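Ticket 2313
Queue: Floor support / automation
Site: Brevau, prep room
Opened by: Ningsih Khoo
Assigned: Bijan Kermani
Opened: 2020-04-11
Priority: was Normal, now High
Status: Pending (see last entry)
Related: 1191 (closed)

Summary
Two-arm cell stops mid cycle, "partner not ready" on the panel. Clears with a reset, comes back. Prep staff going back to doing it by hand in between and it's messing up the shift plan.

Khoo, first entry
Started after the Jelis update as far as I can tell. Left arm gets to the handover point and waits. Right arm also waits. Both sit there until the timer runs out, then the stop. No bump, no noise, nothing dropped. Reset from the panel, homes fine, runs a while, same again.

Happened 4 times before break. Not on the same step every time but always with the two grippers close together.

Who it affects: two people on prep per shift. They used to do all the handling themselves, now they load, unload and check. When the cell stops they have to come off checking and nobody is checking. So not just a machine problem pls don't park this in the machine queue.

Kermani
Got it. Questions:
1. Was the black sheet moved or changed?
2. Anyone jog the arms by hand?
3. Can you export the event list, last 160 lines is plenty.
4. Wrist camera view on the panel – normal or blurry?

Khoo
1. Sheet gets changed at end of shift, so yes. Same material.
2. Night shift says no. I believe them but they also don't write it down.
3. Attached as text.
4. Looks how it always looks to me? Very close up, can't judge. Two pictures attached, both from the cell today.
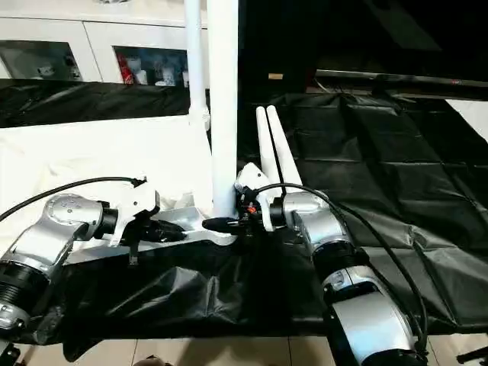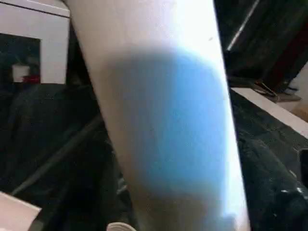
Kermani
Read the event list. Right side sends its ready flag, left side never acknowledges. Then left sends, right has already timed out. So they're missing each other, each one thinks the other is late. Looks like the wait window got shortend in the Jelis update. Old value is in ticket 1191 if anybody wants to compare, we raised it back in August for almost the same complaint.

Not ruling out cables. Please do this before I touch any settings:

Stop the cell, lock out at the main switch, tag it.
Check the cable on each arm by hand along its full length. Looking for a flat spot, a nick, anything stiff.
Check the connectors at both grippers. Push, don't twist.
Smooth the sheet where the arms work. A fold that lifts can get caught.
Tag off, power up, home, run one slow cycle with somebody at the stop button.

Khoo
Done, in that order. Cables ok. Left gripper connector felt seated, pushed anyway. Right one moved a tiny bit when I pushed – maybe a click, room is loud. Sheet smoothed. Slow cycle ran through. Back to normal speed, ran until lunch, then stopped again, same message.

Also want this in the ticket. When it stops, whoever is closest resets it. Three different people did it today and only one of them had the panel training. The other two copied what they saw. Works, but they're standing inside the yellow line to do it. Training was done for day shift leads only, that made sense when the cell ran a few hours. Now it runs all shift.

Kermani
Agree, that's the bigger one. Changing priority to High. Until fixed:
Reset only by a trained person. If none on shift, cell stays stopped and prep goes manual.
Write each stop on the sheet by the door. Time, step number, who reset.
Do not reset more than twice in a row. Third stop, leave it and call.

Will push the longer wait window remotely. Need the cell in idle, arms homed, nobody at the table. Tell me when.

Khoo
Idle now. Clear.

Kermani
Pushed. Config reads back correct on both sides. Run it at normal speed please.

Khoo
Running. No stops so far. The handover does look slower, arms kind of hang there a moment before they commit. Prep asked if it's broken again, told them leave it.

One of them asked who decides the pace now. Used to be they set it, if the checking got behind they just handled slower. Cell doesn't know checking is behind. They've been letting finished pieces stack up at the end of the table and catching up on their break. I didn't know that untill today.

Kermani
There's a pause input on the panel that isn't assigned. Can map it to a button at the checking end, cell finishes its current move and holds, no fault, no reset needed, press again to go on. Stays outside the yellow line. Would that do it?

Khoo
Yes. They want it. Question from them – does pausing get counted against anybody? Stops show up in the Ceso report by shift.

Kermani
A pause is logged as a pause, not a stop. But it does show by shift, same as everything. I'd ask your manager to say in writing how it gets used, before the button goes in. Not something I can set from here.

Khoo
Asked. Waiting on answer. Breaks are to be taken from now on regardless of what's stacked up, that part I can say myself and did at handover.

Kermani, status
Wait window: changed, holding, keep watching.
Right gripper connector: replace at next planned stop, spare ordered. Don't like that it moved.
Jelis update: reported the changed value to them, asked for a note in the next release so we don't find it this way again.
Pause button: part on hand, mapping ready, on hold until Ningsih has the written answer.
Training: panel session for both prep shifts, nights first. Need names from Ningsih.

Khoo
Names for nights sent by mail. Days tomorrow. No stops at end of shift. Leave open.

Status set to Pending – waiting on site manager, spare part.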